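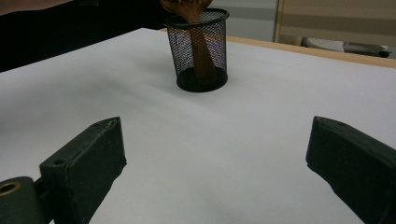

**FOR IMMEDIATE RELEASE**

**Brerkcombe -- Wednesday, March 23, 2022**

# Plundberg publishes results of hand-taught gripper trial, advises buyers to wait

Plundberg, which tests automation equipment on behalf of small manufacturers and kitchen suppliers, today released the findings of its trial of Elico, a system for teaching a robot by hand. The person doing the teaching holds a gripper tool fitted with a camera and carries out the task with it. The recordings are then used to train a robot arm carrying the same two fingers.

The trial used 3,480 recorded demonstrations of simple tabletop work, most of it putting kitchen utensils into holders and taking them out again. Plundberg's conclusion is that the method is quick to learn and cheap to record with, and that several claims made for it by its developer, Devadiga, have not yet been shown.

"We were told that anybody could teach the robot in an afternoon," said Nobuhle Makhubela, head of trials at Plundberg. "Anybody can record in an afternoon. I'll give them that. Whether the arm has learned anything by dinnertime is a separate matter, and the brochure treats them as one thing."

## What was tested

Recording took place at Plundberg's Brerkcombe site. Operators were asked to work at their normal pace and were given no coaching beyond the printed guide. Of the demonstrations recorded, 600 were set aside and never used for training, so that the trial team could compare the arm's choices with what a person had done.

A smaller set of 168 sessions was recorded by remote control, with the operator seated away from the table and moving the arm through a pair of handles. Operators disliked it. It was slower, and several complained of sore wrists. The trial team nonetheless found these recordings easier to use, as every movement in them was one the arm had already made.

Hand-held recordings carry no such promise. A person will lean, twist an elbow or reach across the table in ways a fixed arm can't copy, and the software has to throw those recordings out or patch them. Devadiga's printed guide gives this problem a single paragraph.

## Open questions

Plundberg's report lists the following points as unsettled:

- Wire-mesh holders. The arm's aim was less steady with mesh cups than with solid ones. The report doesn't say why, and the team is not convinced by the explanation it was offered.
- Long-handled tools standing at a slant. People correct for the tilt without thinking about it. The arm did so on some days and on others went straight down beside the handle.
- Change of room. All recordings were made under the same lights. Plundberg has no evidence on how the system behaves elsewhere and asked Devadiga for some. None had been received when this release was prepared.
- Who checks the recordings. Bad demonstrations were found by a person watching them, one after another. The cost of that person's time does not appear in the published price.

"I spent more hours sorting recordings than making them," said Konrad Sadowski, who ran the sorting. "Some were plainly bad. The ones that worried me looked fine."

Manikandan Arumugam, product manager at Devadiga, disputed part of the report. "Plundberg tested an early version with a small task list, and we think the hand-held results are stronger than they're being given credit for," he said. "We'd welcome a second round."

Plundberg has agreed to a second round, to begin in August and run for 18 working days. It will use a different room and operators who haven't handled the tool before -- a condition Plundberg set and Devadiga accepted.

Until then, Plundberg's advice to its members is to rent if they must and to put off buying.

## Availability

The full report is free to members. Others may request a printed copy from the Brerkcombe office. The recordings themselves are not being released.

**Press contact:** Alby Bright, Plundberg, Brerkcombe

**Technical questions:** Gopinath Reddy, trials desk, Plundberg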